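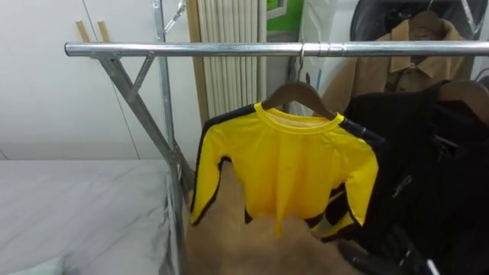 TXT 214 Garment Care and Storage
Unit 4 handout: Hanging, folding and fiber recovery
Instructor: Savita Grewal

4.1 Load on a hanging garment

A garment on a hanger carries its own weight through the shoulder area. In a woven shirt the yoke and shoulder seams take most of this load, and the yarns there run close to the straight grain, so stretch is small. In a knit the loops open under load. The fabric grows in length and narrows in width. Growth is greatest in the first hours and then slows, a pattern known as creep.

Two quantities are used in this unit:

Extension: the increase in length under load, as a percentage of the original length.
Residual extension: the part that remains after the load is removed and the fabric has rested flat.

A specimen 1,000 mm long that measures 1,025 mm after hanging has an extension of 2.5 percent. If it returns to 1,008 mm after rest, the residual extension is 0.8 percent.

4.2 Effect of fiber

Wool recovers well when given time and some moisture in the air. Cotton recovers poorly once the loops have shifted, but washing and tumble drying will often bring back part of the lost width. Viscose is weak when wet and should not be hung dripping. Polyester holds its shape at room temperature; heat applied during pressing can set a distortion permanently.

Blends do not always fall midway between their components. See the Duan reading, section 8, for the cotton and elastane case.

4.3 Hanger shape

A narrow wire hanger concentrates the load on a short length of fabric and leaves a raised point near the sleeve head. A contoured hanger spreads it. The hanger should end slightly inside the sleeve seam. Trousers hung from the cuff lose creases faster than trousers folded over a bar, with the weight of the waistband doing the work.

4.4 Rail loading

For a uniformly loaded rail supported at both ends, deflection at midspan varies with the fourth power of the span. Doubling the span at the same load per unit length gives sixteen times the sag. A center support is therefore worth more than a modest increase in tube diameter.

4.5 Lab preparation

Read Zukel, pages 25 to 31. Bring one knit specimen and a steel rule. Mark gauge lines before hanging and record the room humidity. Lab sheets go to Dinesh Chaturvedi before 4 p.m.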